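Come pack boxes with us: the Kesgate student robot club is looking for new people
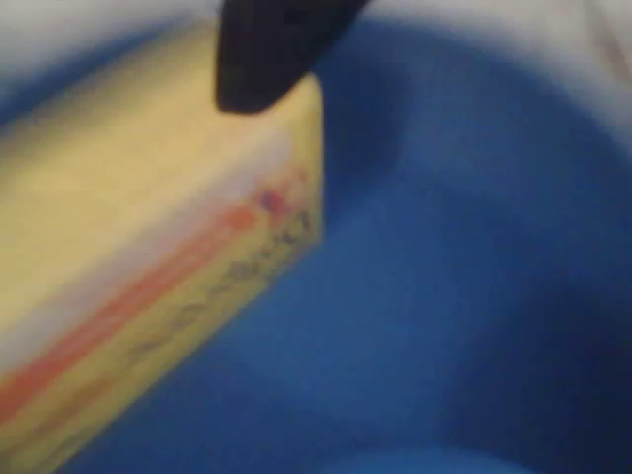 Crescencio Ibarra wrote back to my first draft of this call within five minutes, saying I should put the coding part lower down, "or everyone who can't code stops reading at line two." Okay, Crescencio, fair enough, it's lower down now.

So, hi! I'm Joscha Meinecke and I run the student robotics project at Kesgate this year. We have one arm, one two-finger gripper, a lot of boxes and a goal: enter the picking class at the Dunenstead open in May and come home having finished a full run. Last year we got most of the way through ours and then spent the rest of our time slot looking for a loose connector (it was the one by the wrist, it's always the one by the wrist). We want to do better, and for that we need more hands.

What the contest asks for is pretty simple to say. The robot gets a mix of packaged goods, it has to pick up each item, and it has to put it where the order sheet says. You have 15 minutes. Dropped items lose points, crushed items lose more, and a person reaching in to help ends the run. Boxes are our main headache at the moment, especially when they lie at an angle and the fingers only get hold of a corner. If you like fiddly problems you'll have a great time with this one.

We're taking up to 5 new members. Here's what we could use:

Someone to own the gripper. That means fingertips, pads, trying different rubber, writing down what slipped. You'll be at the bench a lot and you'll get good with a hex key.

Someone (or two of you, if you come as a pair) for data. We teach the arm mostly by driving it through picks ourselves and recording them, and we'd like to have 2000 good ones before we freeze the setup. Somebody has to plan those, keep the folders sane and throw out the bad takes. Being patient helps more here than being technical.

Someone for the software side, and yes, this is the coding bit. Our stack is Python plus a pile of scripts called Toditero, named by a member who has since graduated and taken the explanation along. It works, it's just messy. If you've written a few hundred lines of anything, you can find your way around in it, and I'll sit with you for the first couple of evenings.

Someone for the contest paperwork, travel and the team page. I've been doing it and I'm bad at it – last year's team page went up the night before we left.

You don't need to be an engineering student. We've had people from biology, music and business, and our best driver on the controller so far studies history. First-years are very welcome. You do need to be enrolled at Kesgate, be able to come to the lab two evenings a week (6 p.m. until we get hungry), and do the safety intro before you touch the arm. The intro takes an hour and I give it myself, so I can promise at least one bad joke.

There's no pay, sorry. You can get project credit if your department agrees, and I'll sign whatever form they hand you. Travel to Dunenstead and a bed there are covered for the whole team. We also have a 20 dollar parts allowance per person each month that you can spend without asking me, which has led to some odd purchases and one really good set of finger pads.

To join, drop by the lab on the ground floor of the Zabala building any evening we're in, or leave a note in the club mailbox next to the front desk. Tell me your name, what you study, which of the jobs above sounds like fun and one thing you've taken apart (putting it back together is optional). No résumé, please, I won't read it.

If you're not sure which role fits you, write that. Most of us switched at least once – I started out on travel.

Joscha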